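**Skirting** (also *skirting board*, *skirting tile* or, in North America, *baseboard*) is a strip of material fixed along the foot of an interior wall. It covers the joint between wall and floor and protects the wall finish from knocks, mops and furniture.

## Materials

Timber and fibreboard are the usual choices in houses. Ceramic and stone skirting is more common in public buildings and in warm climates, where it is laid in short lengths with grouted joints. Vinyl skirting is sold in rolls and glued.

Tile skirting may be cut on site from floor tiles or bought with a finished top edge. The Usero range, made by Brestis, has a rounded top edge and is supplied in 1,000 mm strips scored to look like separate tiles.

Colour is normally matched to the floor or the wall. Pale neutral shades are widely used against white walls and grey carpet.

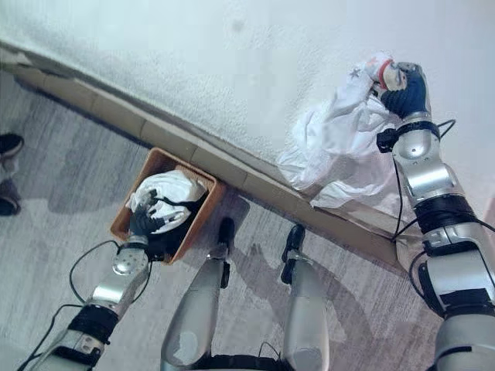
## Installation

Tile skirting is set in adhesive after the wall has been plastered. On a hard floor, a gap of 2 mm is left at the base and filled with flexible sealant. Where carpet is to be laid, the gripper rods are nailed parallel to the skirting and the carpet edge is tucked into the space between them.

External corners are mitred or finished with a metal trim. Internal corners are butted. Joints are grouted once the adhesive has cured.

## Maintenance

Glazed skirting is cleaned with a damp cloth and mild detergent. Unglazed tile and stone are sealed before grouting to limit staining. Cracked pieces can be replaced singly after the surrounding grout is raked out.

## See also

- Architrave
- Coving
- Dado rail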